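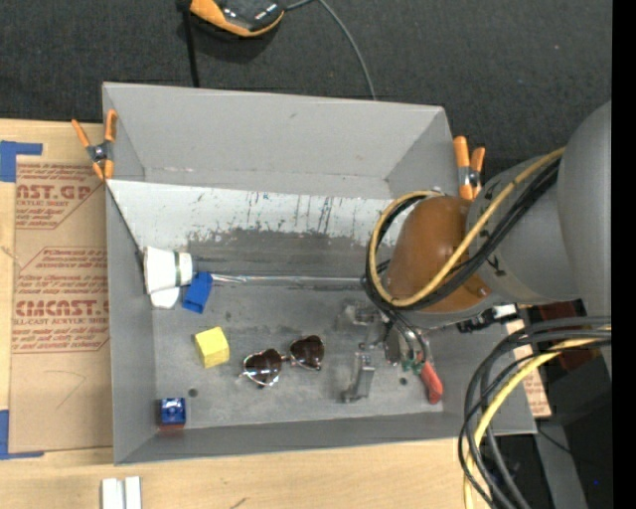
Page last changed: December 2022

Flindden F3 gripper kit, tested on a home bin-picking build

The F3 is a bolt-on gripper kit for small arms. I bought one in September for a picking cell I am building on a wood tabletop, and it has now run 583 logged picks on my own control software.

Mounting took an evening. The adapter plate fit my Umness wrist flange without shimming, but the supplied screws were too short and I replaced them. The manual gives no torque values.

Position feedback is 256 steps over the full stroke. That is enough to tell a closed grip from a missed one on a cube or a block. It is marginal on thin parts such as the metal frames of sunglasses, where the reading at contact sits within 3 steps of fully closed. I added a current threshold in software to cover that case.

Cable routing is the weak point. The kit includes one short sleeve and no strain relief. Any arm with a hose and a cable bundle running over the last joint will need its own clips, and slack has to be checked at the far corners of the bin - this is where mine first snagged on the rim.

The bin should be held down. I use spring clamps on the rim, which are quick to move but take up room at the corners. The Kilby bracket set is tidier and costs more.

Noise is low. Fingertip wear is visible under a loupe after around 10 hours of running, and Berisha sells spare tips in pairs.

Recommended for rigid objects of moderate size. For thin or transparent items, budget time for tuning. The short screws and missing strain relief should be fixed at this price.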